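4.2 Comparing the two head cameras on the drawer task

Now for the bit I'd been looking forward to. Section 4.1 dealt with the grippers, and I'll come back to those, but a gripper can only close on something the camera has managed to find, and by this point in the project I'd begun to suspect that most of our failures were starting up at the head and not down at the fingers.

We had two head cameras to choose between. The Randen is the wide one, and it sees very nearly everything from the wearer's chin to the far wall. The Erkix is narrower and a good deal sharper in the middle, and it copes better with fine edges, at least on paper. Both clip to the same headband, and both were tilted down by the same amount using the printed wedge described in Section 3. I wore the band for most of the human demonstrations, and Onyekachi Uzor wore it for the rest. He's taller than I am, so his view is a touch steeper, and I've kept his recordings separate in the tables in case anybody wants to check whether height matters. (It does a little, for the Randen. It hardly does for the Erkix.)

The task was a paper drawer. You take hold of the drawer front, draw it out, square up the paper, and push it home again. I like this task a lot! It sounds like nothing, but it has a sliding part, a grip on a thin edge, a second hand that has to wait its turn, and a floppy stack of sheets that will happily wander off at an angle if you give it the chance. It also puts the hands low down in the view, right where a wide lens starts to bend things, and I wanted to know how much that bending would cost us.

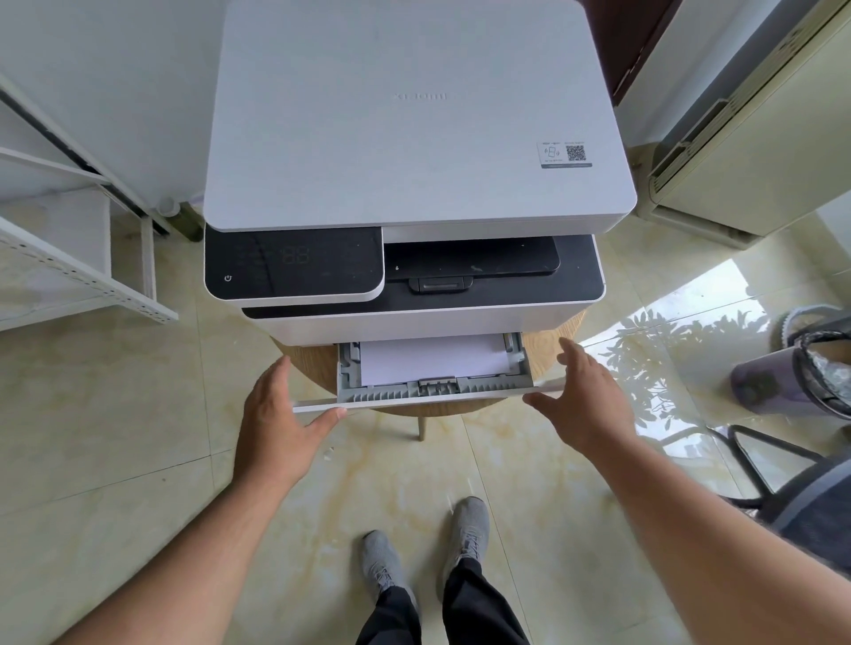
Figure 6. Opening the paper drawer by hand, seen from head height.

Each camera got 300 demonstrations, with the same instructions and the same resting pose between goes. We let the hand tracker run on the raw video first and only then corrected for the lens, which is the opposite order to the one most people use. I tried it the usual way round at the start and found that the correction step smeared the fingertips near the bottom of the view, and the tracker would then lose the thumb altogether for a moment or two. Swapping the order fixed most of that. I'd be glad to hear from anyone who has found a tidier answer, as ours feels like a patch.

So, how did they do? The Randen kept both hands in view far more of the time. With the Erkix, the waiting hand kept drifting out at the side, and when it came back the tracker would now and then decide it was a left hand that had previously been a right. We counted 19 of these swaps in the Erkix set, and I went through every one of them by eye. Nearly all of them happened at the same point, when one hand has hold of the drawer and the other is opening up and coming in from the side. The Randen set had 2, both in Onyekachi's recordings, and both while he was turning his head to look at something else.

The Erkix did win on edges, and I don't want to undersell it. The line between the drawer front and the body above it is a thin one, white against white in places, and under the Randen it sometimes faded away completely when the sun came in. Bright floors made this worse. A glossy tile throws the window straight back up at the lens, the exposure drops to suit, and everything you care about goes a shade too dark. The Erkix handled this more gracefully, and its estimate of how far the drawer had been pulled was steadier from one moment to the next. If our task had been reading labels or lining up a screw, I think I'd be writing a rather different section.

When we passed the two sets through the Onuoha controller and ran the result on the arm, the gap between the cameras got smaller but didn't close. The arm trained on Erkix recordings reached for the drawer front neatly and then dithered over what to do with its second gripper — you could watch it start in, stop, and start in again. The arm trained on Randen recordings was sloppier on the first reach, and would quite often touch the front a little too high and slide down to the edge, but once it had hold it carried on without fuss.

I did wonder whether the Skellberg gripper was flattering the Randen here. Its pads are soft and wide, and they forgive a bad approach in a way that the stiffer pair from Section 4.1 don't. To check, we repeated the arm runs with the stiff pair fitted and left everything else alone. The Randen lost some of its lead, as I'd feared, though the dithering with the Erkix recordings stayed just as it was. The full breakdown by gripper and camera is in the appendix, and the next section uses the Randen throughout.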